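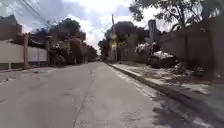 Notebook, July, open day for Uruvero, started 2 pm

Great crowd for the street demo! Araba ran the rover and I did the talking. Everyone wanted to know how it picks its line, so we put the Kinari planner up on the big monitor and let people watch the path redraw itself while it drove. Much better than my slides.

Settings: speed cap at 72% and camera at 24 frames a second. Log is run 119.

Lech Pietrzak came over from Korletey and asked really good questions about curbs — how we separate curb face from shadow, mainly. I gave him the short version and promised the long one.

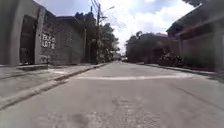

He also thinks we should try their depth filter on rough concrete. I'd love to. Araba wants to compare it on the same log first, so she's sending him 2 clips.

To do: shorter intro talk, second monitor for the people at the back, spare battery charged the night before. Ask Kisance if we can borrow their tent again.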